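**Morketell, December 2021**

Hi all! We've got news from the lab, and I've been itching to share it. Our little chemistry outfit is putting out a free naming guide for ring compounds (yes, the ones everybody dreads). 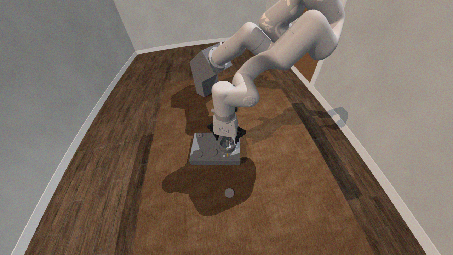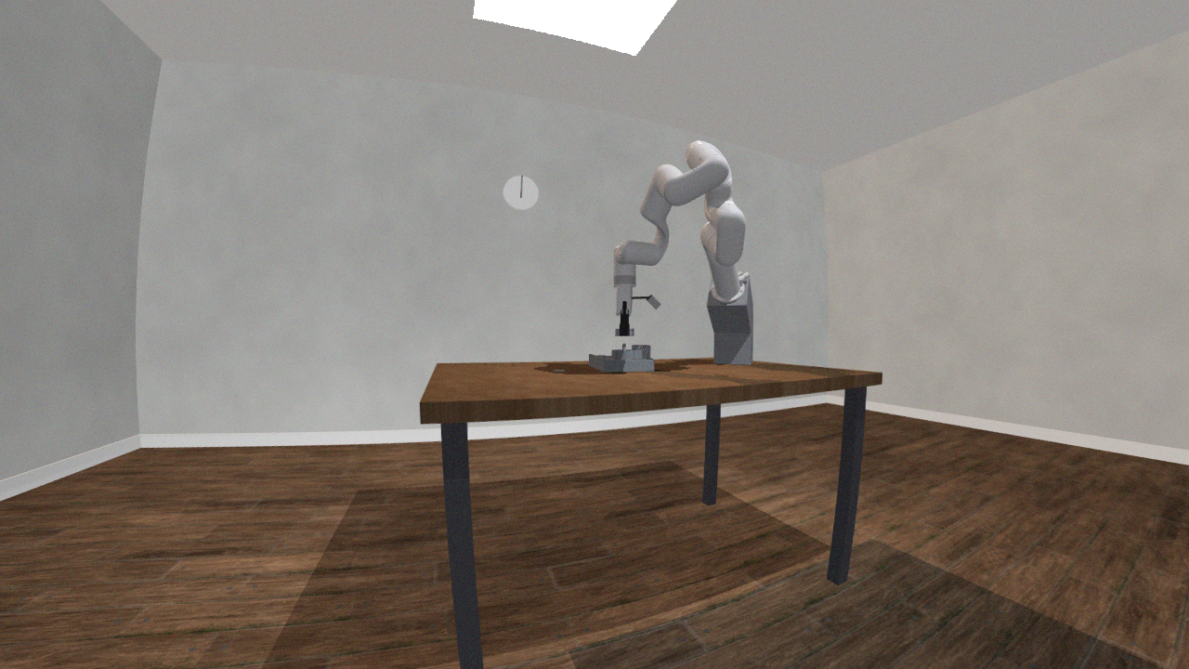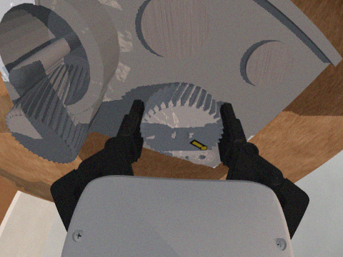

The Jurent guide covers 200 rings, from plain cyclohexane up to the fused ones with nitrogen in awkward spots. I wrote 23 short chapters, and our friends at Parnetti checked the numbering, which I got wrong in chapter 2 – twice!

Printed copies come from Wróbel in January. Teachers can ask for a class set through our front desk.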